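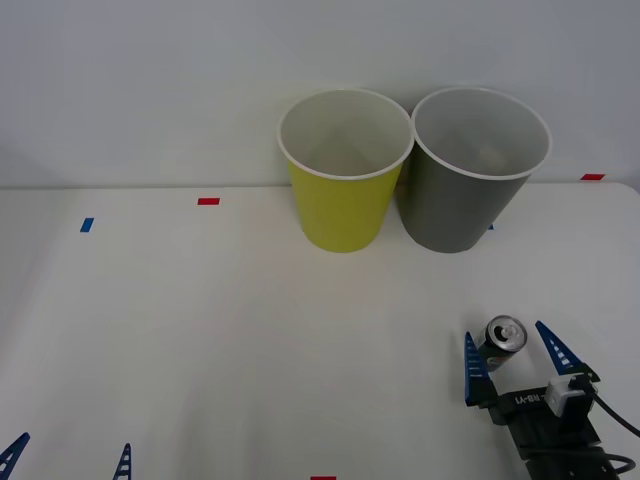 Cups in the second-floor meeting rooms

Posted by hhinojosa_facilities
Staff are advised that the supply of paper cups to the Cárdenas Building meeting rooms will end when present stock is used. Over 60 sleeves remain in the basement store. Departments wishing to offer coffee to visitors after that point should draw on the ceramic mugs held in the second-floor kitchen and return them the same day.
Heriberto Hinojosa, Building Services

Reply from t_craddock
I would ask that the decision be reviewed before it takes effect. The kitchen holds 46 mugs. The March intake briefing alone brought 54 visitors, and the dishwasher requires a full cycle between sessions. My section was not consulted.
Tudur Craddock, Admissions

Reply from parnilov_desk
The Parnilov annex moved to mugs last year. We had complaints for the first few weeks and very few since. Breakages have been modest. The greater difficulty is mugs left in offices over a break.

Reply from t_craddock
The annex does not receive outside groups. I do not consider the two buildings comparable.

Reply from hhinojosa_facilities
The point on large briefings is accepted. Sections expecting more visitors than the kitchen can serve may request a crate from Grovo, our catering supplier, with two working days' notice. The charge will fall to the section concerned.

Reply from records_3b
May I ask why the charge should fall to the section? Cups have always been met from the building budget. If the saving is made centrally, it seems reasonable that the cost should be carried centrally as well.

Reply from parnilov_desk
I would support that. I would also suggest that the request form on Iretum be amended, as it still lists cups and lids and has no entry for mugs.

Reply from hhinojosa_facilities
The form will be corrected. The question of charges has been referred to Finance – I am not able to settle it in this thread. Until a reply is received, crates will be charged as stated.

Reply from t_craddock
Noted. I maintain my objection to the charge.

19 replies – showing first 8
Shared 2 times

Comments
mail_room: Does this apply to the water coolers too?
records_3b: The cooler on three has been out of cups since Monday's delivery was missed.
guest_reader: Please label the mug cupboard.

Contact Building Services | © 2023 Staff Notices | Back to top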